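Home Grippers Controllers Trial Bench Contact

Fimier 2 Parallel Gripper - bench comparison

The Fimier 2 fits the same wrist bracket as the Saarinen unit and can be swapped without changing the arm. Ornella Valentini ran both on paired arms at our Wisham shop, using the same controller settings for each.

Stroke is 57 mm. Finger pads are replaceable and held by 3 screws. Grip force is set in software and stays set after a restart.

The test load was drinking mugs, handled by the body and by the rim. Rim grips needed a slower close - the default speed tipped lighter mugs before both fingers made contact.
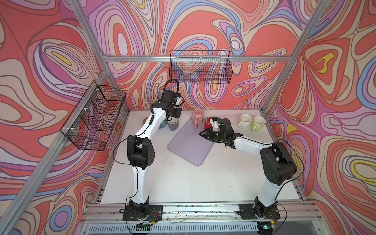

Body grips ran at default speed with either gripper. Cable slack at the wrist should be checked through the full range of motion before first use. Pads are sold in packs of 29. For loan units, contact Bleddyn Kemeys at Sesgate.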